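Water works on Clivness road to last until February

Residents in the north part of Deltton will have lower water pressure for several weeks while old pipes under the Clivness road are replaced, the town has announced.

The work started in early January and covers 189 houses, the primary school and a few small businesses. The old pipes were laid when the road was built and have leaked many times, most recently in the autumn, when part of the pavement sank near the bus stop and had to be closed.

The water will not be turned off completely for the whole period. Each street will be without water for one night only, from ten in the evening until six in the morning. A paper notice will be put in every letter box two days before. People who live on the upper floors may notice weak pressure also in the daytime, mostly at breakfast time and in the early evening.

The contractor is Niditora, which did the same kind of work in the Tambunan quarter last year. There the job took longer than planned – the ground was full of stones from an old wall which was not on any map – and the town has now asked for test holes to be dug before each new part of the trench is opened.

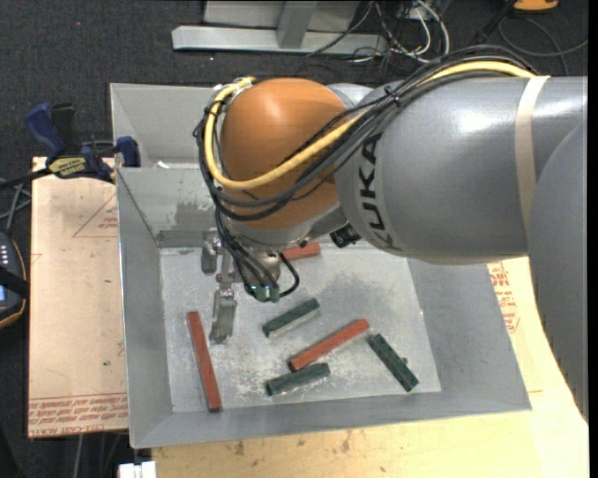
Traffic is also affected. The Clivness road is open in one direction only, towards the centre, and drivers who leave the town must go by the mill bridge. Buses follow the same way round and do not stop at the school. A temporary stop has been placed by the sports field, and parents are asked to allow roughly ten minutes more in the morning.

Some shop owners have complained that they were informed too late. The bakery at the corner uses much water before dawn and says it will have to bake in the afternoon on the night of its closure and sell the bread the next day at a lower price. The town answers that businesses can ask for a water tank free of charge, but the request must come before noon on the day before the closure.

When the water comes back it can be brown for a short time. The advice is to let the cold tap run until the water is clear, and to wait with the washing machine until then. Households with small children can collect bottled water at the town hall during opening hours.

If the frost is not too hard, the last part of the trench will be filled in February. The new asphalt will be laid later, in spring, and for this the road will be closed again – this time in both directions, but only for two days.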